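October 5, 2025

Linen and folding, back bedroom

Started late, after the second load had come off the line. Plan for the day was to get the bed cleared, work through the clothes, and settle how we are going to fold the plain cloths so that they all come out the same size for the shelf. The first part took longer than I thought it would. The last part is still open.

Bed: pink sheet with the small red flowers, on since Thursday. It is the thinner of the pair and moves about when anything is dragged across it. I pulled it tight at the head end and tucked it well under, which helped for a while. Lacey Wainwright wanted a board laid over the mattress. I would sooner keep the bed as it is. Most people fold on a bed at home, and the instructions we are writing are meant for them.

Clothes first. Sorted into keep out, put away and mend. T-shirts folded in thirds lengthways and then in half, and in half again if they are going in the shallow drawer. The thick ones will not take the second half without springing open, so they go in the deep drawer whether we like it or not. Jumpers in half down the front, sleeves back, then up from the hem. Finished pile left at the far end of the bed, out of the working half. It leans if the slippery things go in at the bottom. Put them on top, or in the middle between two cotton things.

Mending so far: one cuff, one pocket, a hem that has been pinned since February. I have moved the pin twice and will now sew it.

Then the cream cloth. This is the one from Sowerby, washed once on a cool wash and not ironed. It is softer than the Borkix cotton and has more give across than along. I want it in a square fold with the hem inside, flat enough to stack 6 high on the shelf. Getting it spread out is most of the work. If it goes down with a ridge in it, the ridge is still there after the third fold and the stack tips.

What I tried:

Taking it by two corners and shaking it out over the bed. Good spread, but it lands askew nearly every time and then has to be walked round. Fine if there are two of you.

Laying it down in a heap and finding the corners afterwards. Slow. The hem turns under and I lose track of which side is up. Isla Kingi says to put a stitch of coloured thread in one corner, and I think she is right.

Gathering the middle to a point, lifting it, and letting the rest hang before setting it down again. This one I had from Ketill Toft, who does his tablecloths that way. The hang takes out the worst of the creases and the edges fall outwards when it goes down.

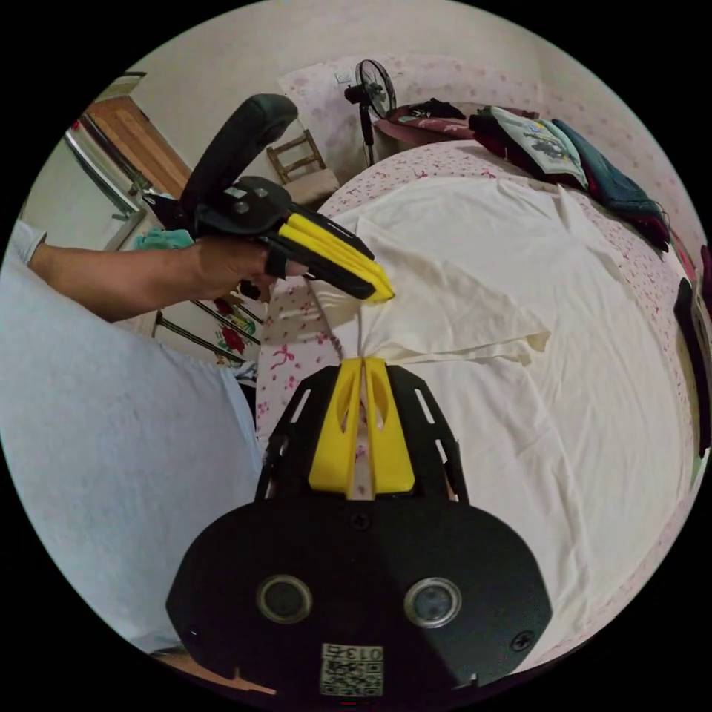 The trouble with the gathered point is that it leaves a star of small creases in the middle of the cloth. They go if you smooth from the centre outwards with something flat straight away. Leave it until you have finished the edges and they have set. On the plain weave they show badly. On a towel you would never see them.

Height matters more than I had allowed for. If the point is not lifted clear, the edges drag on the sheet underneath and the sheet comes with them, and then both want straightening. On the thin sheet this happened over and over. I would like to try it again with the heavier one on the bed before writing anything down for other people.

Fold order, once it is flat: long side to long side, smooth, again the same way, smooth, then the ends in to meet at the middle, and closed like a book. Hem ends up inside. I did it with the ends first as well and the result was bulkier at one side. Ketill folds in thirds and gets a neater edge but it comes out too narrow for our shelf.

Measured the shelf again while I was at it. Terence Clegg had it down as deeper than it is. He had measured to the back of the frame and forgotten the lip. Corrected on the sheet inside the cupboard door. It means the big tablecloth has to have one more fold, or live somewhere else. I vote for somewhere else.

Ironing: none today. The Zurnent iron has started spitting again and I did not want marks on the cream. Ewan Waaka has said he will descale it. Until then anything that must be pressed goes in the Clelport bag on the hook.

Also:

Lavender sachets have lost their smell. There are 9 in the drawer and I have taken out the two that had split.

Pillowcases are short by one. It may be inside the duvet cover, which is where the last one was.

The flowered cloth wants washing on its own. I have not tested the red and do not intend to find out in a mixed load.

Times, for what they are worth. A cream cloth from heap to finished square takes me up to 6 minutes, most of it spent spreading. Isla is quicker but she does not smooth between folds, and you can tell when hers are in the stack.

To do next:

Heavier sheet on the bed, then the gathered lift again, with the point raised higher.

Coloured thread in one corner of each cream cloth. Isla has the blue.

Ask Ketill whether he smooths before or after he finds the edges.

Sew the hem.

Lacey is going to bring the board regardless, so we may as well try it on Tuesday and write down how the cloth sits on it.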